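Jalter Community Garden: Frequently Asked Questions About Plots and Growing

Print this page | E-mail this page

Search this site Enter keyword Go

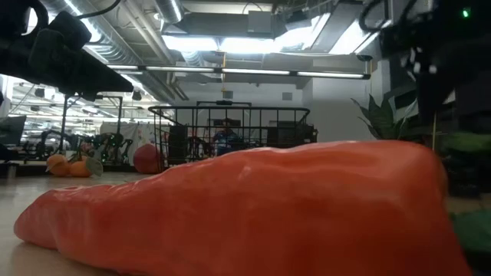 We receive many letters with the same questions, especially in January when people start to order their seeds. I have collected the answers in one place. Please read them before you write to us. If your question is missing, the address is at the bottom. Soon-im So

How do I get a plot?

You fill in the paper form and put it in the green box at the Ovetby Street gate. We do not take names by telephone any more, after two people were promised the same plot last year. The waiting list is in order of the date on the form. You will get a letter when it is your turn, and you have two weeks to answer it.

How big is a plot?

A full plot is 816 square feet. A half plot is the same length and half the width. New members always begin with a half plot. After one full season you may ask for the other half, if it is free.

Can I share my plot with a friend?

Yes, but one name only is on the agreement, and this person must pay and must answer our letters. If the named person leaves, the friend does not receive the plot automatically. The friend must be on the waiting list also. I know that this rule makes some people angry. It was voted on by the members and I can not change it for one person.

When can I plant peppers outside?

Later than you wish to. Peppers do not like cold soil, and our garden is in the low part of the valley, where frost comes after the neighbors uphill have already forgotten it. Wait until the nights stay above 55 degrees. A plant that goes out too early will not always die, but it stands still for many weeks and a plant put in later will pass it.

My peppers have flowers but the flowers fall. What is wrong?

Usually it is the weather. When days are very hot, or nights are cold, the plant drops its flowers. It will make new ones. Dry soil will also do it, and so will too much nitrogen, which gives you a beautiful green bush and nothing to eat. Please do not put more fertilizer on a plant that is already large and dark green.

Why do my peppers stay green?

Most peppers are green first and change color when they are ripe. From full size to full color can take several weeks. If you pick them green, the plant makes more. If you leave them, you get fewer, but they are sweeter. Mal-soon Ok on the east side picks the first ones green and leaves all the others, and I have copied this from her.

There is a soft brown spot on the bottom of the fruit.

If it is at the end away from the stem, it is probably blossom end rot. It comes from uneven watering more often than from poor soil. Water deeply, 2 times in a week in normal weather, and cover the soil with straw. Pale, papery patches on the side facing the sun are sunscald. In both cases you may cut the bad part away and eat the rest, if the inside has no mold.

Can I save seeds from peppers I bought in the store?

You can, and they often grow, but you do not know what you will get. Many store peppers are hybrids. If you want the same fruit again, buy seeds of an open-pollinated kind and keep it away from your hot peppers. Lai-ching Chung keeps the seed drawer in the shed and will give you a few to try. Write in the notebook what you took.

How is the water paid?

It is included in the yearly fee. The meter is shared by everybody, so please close the tap until it stops dripping. Hoses may not be left running while you go away, also not for five minutes.

What is the code for the shed?

We do not put it on this page. Ask Zainab Balogun, who has the key list. The code is changed each January.

May I bring my dog?

On a leash, on the main path only. Dogs may not go between the beds.

What can go into the compost?

Plants, leaves, coffee grounds, egg shells. No meat, no cooked food, and no bags, even if the bag says it is compostable. Our heap does not become hot enough for them. Tomato plants with blight go in the trash and not in the heap. The left bin is for new material and the middle bin is resting, so please leave the middle one alone.

I have too many vegetables. Where can I take them?

There is a table inside the gate for sharing. What is left in the evening I-seul Yeon brings to the kitchen on Cho Lane. They like peppers, onions and carrots. They have asked us for no more zucchini in August.

Where do I send other questions?

By mail to Jalter Community Garden, Box 2458, or leave a note in the green box. I answer them on Mondays.

Last changed 16 September 2024

Print this page | E-mail this page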